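Visit to Kenutix: notes for the equipment budget
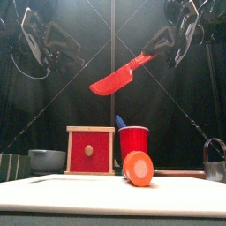
Doaa Radwan and I went to the Kenutix open day on Mon 23 September to see two-arm benches before we settle next year's spending. Emiliano Arellano joined us for the afternoon. The bench we looked at longest had its arms mounted from above, with toy kitchen things laid out for them to handle.

We had three questions from the office: how much floor it takes, what it costs after the first invoice, and how long before our own people can run it without help.

Floor space was the easy one. Hanging the arms keeps the table free, and you can get to the front of it. The support has to be stiff, though, and our ceiling in the back workshop won't take a load. We would need a standing structure. Kenutix sells one, Silura sells a cheaper one, and Hala Bennani at Kenutix said either would do if it is bolted to the floor. Ours is concrete under the lino, so that should be possible. I have asked for drawings.

On running costs, the answers were less tidy. Gripper fingers are treated as a wearing part. Kenutix suggests four spare pairs per bench in the first year, and Hala said customers who practise with hard plastic and metal objects get through them faster than those using soft ones. Cables are the other item. One of their benches has run for 117 days and is on its second set. Neither was in the quote we had in the spring.

The objects cost next to nothing. A red toy knife, a plastic cup, a little pot, a slice of wooden carrot or whatever it was: you could fill a table from a toy shop for less than the delivery charge on one motor. Doaa thinks we should buy doubles of everything at the start so that broken pieces can be replaced with the same thing. I agree.

Training took up most of the questions at the end. Kenutix includes 40 hours with a new bench, and our draft plan allowed 16. Radwa El Khatib, who bought two benches for Tazi last year, told us her staff used all of theirs and paid for more. She would budget about 100 hours for a team of three. She also said to order a spare motor with the bench, as hers took 11 weeks to come.

Lunch was sandwiches. Parking is at the rear and fills up by ten.

Still to do:
Amr Fahmy to check the floor and the power supply in the back workshop.
Doaa to get the Silura price for the stand, with delivery.
I will redo the sheet with spares, cables and the longer training, for one bench only. The second bench moves to the following year.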